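Hinges, cuffs and other places where the dirt stays
Household tips, 31 Jan 2025

When we clean the house, we usually clean the flat things. The table, the door, the top of the cooker. But the dirt likes more the small places, where one part moves against another, or where the cloth has ribs. I made these notes first for myself, when I moved to the flat in Mirkeck, and I add to them when I learn something.

Cupboard hinges
Open the door completely and brush the hinge with an old toothbrush, dry. Do not begin with water, it makes a paste from the dust and the paste goes deeper. After the dry brush take a cloth which is only a little damp, and wipe. Then put one drop of light oil on each moving point, open and close the door 20 times and take away what comes out. In the kitchen the oil should be a thin one. Cooking oil becomes sticky after some weeks and you will have the same work again.

Scissors and folding rulers
Wipe the blades from the back to the edge, never along the edge. At the screw of the scissors the old glue collects, and for this I use a wooden toothpick with a bit of cotton wrapped on the end. A folding ruler needs nearly no oil. If it is stiff, rub a candle end on the joint and move it slowly. With oil the numbers get dirty and later you cannot read them.

Chrome taps and handles
Lime comes off with warm water and vinegar, half and half. Put it on a cloth, lay the cloth round the tap and leave it for 20 minutes, then rinse very well. Do not use vinegar on marble or on other soft stone which is near. For the narrow place behind the tap I pull a strip of old cotton shirt to the left and to the right, as when one dries the back with a towel. At the end wipe dry, otherwise the white spots return in 2 days.

Ribbed cloth: cuffs, socks, glove tops
The ribs hold fine dust, especially sawdust and flour. Shake the piece outside, then stretch it gently over your hand and brush in the direction of the ribs. If you brush across them, the dust only jumps into the next one. Wash black ribbed things inside out, in cool water, with few other things in the machine. Light towels must not be in the same wash - I had to pick the fluff from one pullover a whole evening. Do not hang it by the cuff, lay it flat on a towel and it keeps its shape.
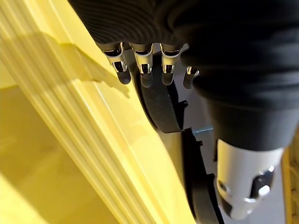

Black ribbed fabric, with silver joints and dark fingertip pads below it.

Black rubber and soft plastic feet
Under chairs, small ladders and chopping boards there are often soft black pads. They become grey and they slide. Wash them with a little dish soap, rinse, and let them dry before the chair goes back on the floor. Please do not polish them with furniture spray, it makes them shiny and slippery. When a pad has a crack, change all the pads of the same chair together, or it will stand crooked.

When to do it
I do the hinges and the taps in October, before the windows stay closed for the winter. The cuffs I do when I see that they need it. All my brushes live in one Flirnuno biscuit tin on the shelf over the washing machine, with a small bottle of oil which stands in its own jam glass, after it leaked once on the brushes.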